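The Turquoise Tablecloth and Other Kitchen Table Pictures

Jolene Trevaskis, 14 December 2020

I have been meaning to put this page together since November, and what finally got me going was a message from Jayson Fajardo asking whether the flowery cloth was still in use. It certainly is! My aunt bought it at the Zernitz market years ago, and it has been on one table or another of mine through three moves, so when I decided to clear out the kitchen cupboards this fall it seemed only right that the sorting should happen on top of it.

I'm not a tidy person by nature (anyone who came to the old place on Baluyot Street will back me up), and my plastics had gotten out of hand. Tubs with no lids, lids with no tubs, bottles I kept because they might come in handy for watering the seedlings. My rule this time was to bring everything to the table a little at a time, and not to put a thing back until I'd decided what it was for.

Click any picture for the larger size. You're welcome to save them for yourselves.

The table, mid-sort. A round see-through tub and a bottle with a blue cap and a deep blue label, on all those white flowers with their orange centers.
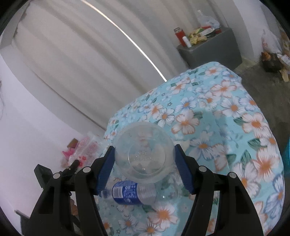
Tarek Smadi wrote to ask how I get stains out of the cloth, and the answer is cold water first, then a good long soak with plain dish soap, and drying it in the shade so the turquoise doesn't fade any more than it already has. I did iron it once, for a birthday, and I don't think I'll bother again.

The baking drawer is next, whenever I can face it.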